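Search this site
Search

Grekura royalty tracker – a small licensor's review

I license surface patterns to stationery and homeware makers, and until February I kept every royalty in one enormous spreadsheet with colours only I understood. Then Ketsara Khamphan at Tanasarn, who make my gift wrap, mentioned Grekura and I gave it a go on a Friday afternoon. I'm so glad I did!

You enter each agreement once: territory, rate, minimum guarantee, reporting dates. When a licensee's sales statement comes in you drop it on the agreement and it works out what's owed. My first import was 537 lines and it flagged 13 where the old rate had been used after a renewal. I'd have missed every one of them.
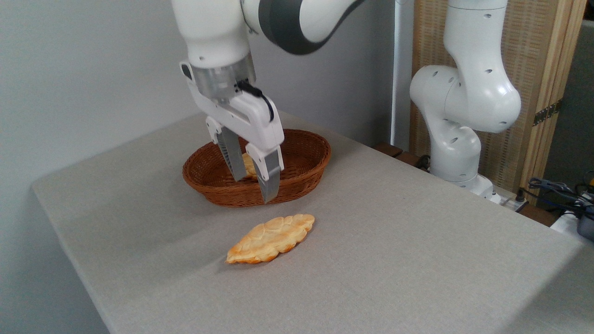

Sliding rates are handled beautifully too. One of my contracts steps up after 959 units, and Grekura splits the quarter at the right place without any fiddling – a job that used to eat my whole morning.

A couple of grumbles. Currency conversion only uses the month-end rate, and the renewal reminders can't be sent to a second person. The export to Fonari also drops the licensee's reference, so I still type those in by hand. But I look forward to statement week now, which is a sentence I never expected to write.

2 comments

Chaiwat Sangkhawat
Does it cope with advances that carry over between years? Mindside didn't when I tried it.

Patternbook
Yes, there's a carry-forward box under the guarantee. Easy to overlook.

Contact | Copyright | Back to top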